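Opinion > Dogs > Breeding and Registries

The Case for Publishing the Coefficient

Breed clubs print a great deal about coats. The standard for the Girnel Spaniel gives eleven lines to feathering and one line to the heart, and the line on the heart says only that the dog should have stamina. I have judged the breed, kept it for most of my adult life, and sat through enough annual meetings to know how the standard is read. My argument concerns a number that appears nowhere in it: the coefficient of inbreeding, or COI, which every kennel register could print on every litter certificate and which ours does not.

The COI estimates the chance that a puppy has received two copies of the same gene from one shared ancestor. A mating between half siblings gives 12.5 percent before any earlier inbreeding is added. A mating between full siblings, or between parent and offspring, gives 25. First cousins give 6.25. These figures are simple to derive and have been in the textbooks for close to a century. What takes work is the background figure, the part that comes from ancestors ten or twelve generations back, and that work is now done by software in less time than it takes to fill in the registration form.

The Girnel register holds 3,376 dogs entered since the studbook was reopened. That is a small population by any measure, but the count of living dogs is the wrong place to look. What matters is how many of them breed and how evenly. In the last full year on record, three males sired more than half of the puppies. One of them, Hillden Rolland, appears in the first five generations of nearly every show winner now in the ring. He was a good dog. He had a level topline, a correct mouth and a calm temper, and I placed him first twice. I would not now recommend a bitch to any of his grandsons without seeing the whole pedigree on paper.

The usual objection is that a published number will be misread. Buyers, it is said, will walk away from a sound litter at 14 percent and buy an unsound one at 4. There is something in this. The COI says nothing about hips, eyes or temper. It depends on the depth of the pedigree, so that a five-generation figure and a ten-generation figure for the same dog can differ by a factor of two or more. A dog with unknown grandparents will show a COI of zero, and zero in that case means no information. I accept all of this. The same could be said of hip scores, which were also going to be misread, and which buyers learned to read within a few years of being printed.

The objection also assumes that buyers have no number at present. They have several. They have the price, they have the count of titles in red ink, and they have whatever the breeder chooses to tell them in the kitchen.

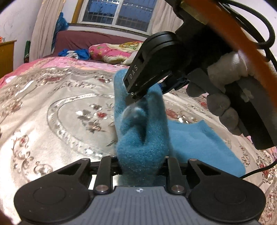
Drirex, 7 January 2021

The proposal before the winter meeting has two parts, and they should be judged apart. The first would print a ten-generation COI on each litter certificate, with the pedigree completeness beside it. The second would cap the number of litters from any one male at six in his lifetime. I support the first without reserve. I have doubts about the second as drafted.

Take the cap first. A flat limit treats a male from a crowded line the same as a male from a rare one. If a dog is the last carrier of a founder line, six litters may be too few. If he is the fourth full brother to stand at stud, six is too many - the breed already has his genes in quantity. A better rule would work from mean kinship, the average relatedness of a dog to the whole living population. Dogs below the mean could be used more, dogs above it less. Zoos have managed small groups of animals this way for decades, and the arithmetic is no harder for spaniels. The drafters know this, and they chose the flat cap for the reason that it can be explained in one sentence. I would rather take a few more sentences and get it right in February.

Now the certificate. Agathe Marchal, who keeps the most complete set of Girnel pedigrees I have seen, has argued in the club journal that the figure should be given to breeders in private and left off public papers. Her view is that breeders will act on it if they are trusted, and hide from it if they are shamed. I respect the work behind her position and I do not agree with it. Breeders have had private access for six seasons. The charge is 40 for a full trial-mating report, which is less than the cost of a vet visit. Out of 300 litters registered in that time, fewer than a quarter were preceded by a request. A tool that is cheap, accurate and ignored by three breeders out of four needs something added to it.

There remains the question of cost. The quote for adding two fields to the certificate and linking them to the database was 3,000, once, with no yearly fee. The club spent more than that on the last catalog. Reprinting the blank stock can wait until the present supply runs out, with the figures entered on a plain slip until then.

I would add one thing to the proposal. The certificate should give the litter figure next to the breed average for the same year. A buyer who reads 11 percent has no scale to put it on. A buyer who reads 11 percent against an average of 17 knows that the breeder took some trouble over the choice of sire. It would also let the club follow the average from year to year, in public, which no one has yet been made to do. If it rises after the certificate is in use, then I was wrong about the effect of printing it and Marchal's side should have the next turn.

None of this touches the question of outcrossing, on which members hold strong opinions and which will need its own debate. An outcross lowers the COI at once and raises other problems, among them type, coat and the standing of the first two generations in the ring. It would be a mistake to let that argument swallow this one. The register already has the data, the software is installed, and the form has a blank space at the lower left where the breeder's telephone number used to go.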